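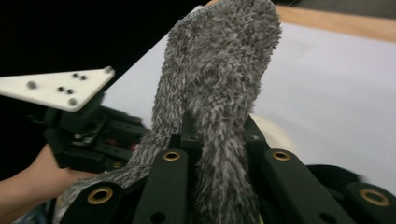
**Ticket 1792 — grey fluffy fabric shedding on everything**

**Status:** open, waiting on Duggan
**Raised from:** Sekbridge playroom

Hello all, and thank you for picking this one up so kindly last time. I'm reopening it, I'm afraid, as the fluff is back and I'd like to get to the bottom of it before we order any more.

To recap for anyone new: the shaggy grey fabric, the speckled one with light and dark strands mixed together, came to us in the Zukness soft goods box. We use it for wrapping and dressing the plush toys, and it's a lovely thing to handle. The trouble is that it leaves little grey hairs behind, and they show up dreadfully on anything white.

**What I've tried so far**

1. Shook it out of the back door for a good long while. Plenty came off, and I felt very pleased with myself until the next morning.
2. Washed it at 30 in a pillowcase, no softener, and dried it flat over the airer. Better for a day or two, then just as bad.
3. Went over it with a lint roller. Please don't bother with this one! The sticky sheet pulled at the tufts and I think I made matters worse.
4. Put it in a bag in the freezer overnight, on the advice of a knitting forum. No difference that I could find.

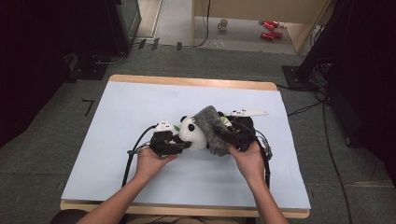 The panda gets the worst of it. His face is white, so every stray hair shows, and the fluff likes to settle round the green leafy bits too, where it's a fiddle to get out. I've been cleaning him with a barely damp flannel, stroking one way only, and leaving him on the windowsill afterwards. The pale board is much easier — a dry cloth and 20 seconds and it's clean again. The carpet is grey as well, so goodness knows how much is down there. I hoover and hope.

**Update, October, mid-morning**

Skastthorpe have come back to me and were very helpful. They have the same fabric and theirs hardly sheds, but they tumbled it on cool before they ever used it, and cleaned the filter twice. I've now done the same with ours. The filter looked like a small mouse. I'll leave it a week with the panda before I say anything more hopeful than that.

**Still to answer, please**

- Duggan: was ours from the same batch as Skastthorpe's? The label went through the wash and I can't read it any more.
- Is there a way of sealing the looped band along the edge? I wondered about a line of plain stitching, but I don't want to flatten the pile.
- If we do have to replace it, could we have a paler one?

I'll keep the ticket open until I've heard about the batch. The sewing box is out on the side in the meantime, and I've put a spare flannel in with the panda.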